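Zotano — Pay Review Working Group
Minutes, 26 Feb 2024
Present: Odair Pimentel (chair), Gilmar Guerra

1. January payroll
Retro pay posted for 13 staff at Veneck. No open queries.

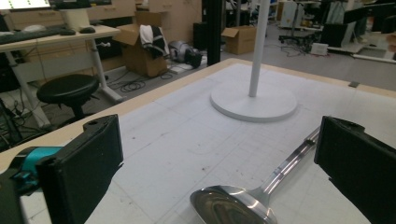 Shift allowance stays at 285 per month for both sites. O.P. asked that the job sheets be updated before the next run — the bench sheet still has no line for handling tools such as the steel ladle on the table. G.G. to amend.

2. Increase budget
Proposal of 4 percent for Aguiar noted. Decision deferred.
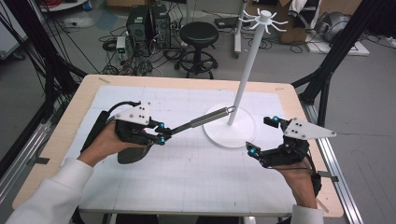
Bench work with two hand-held grippers.

3. Merit ratings
Managers have returned 80 percent of forms. Late forms go to G.G. directly. 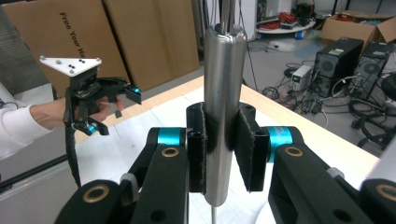
4. Vinunel contract
Renewal terms received. O.P. to check the notice clause.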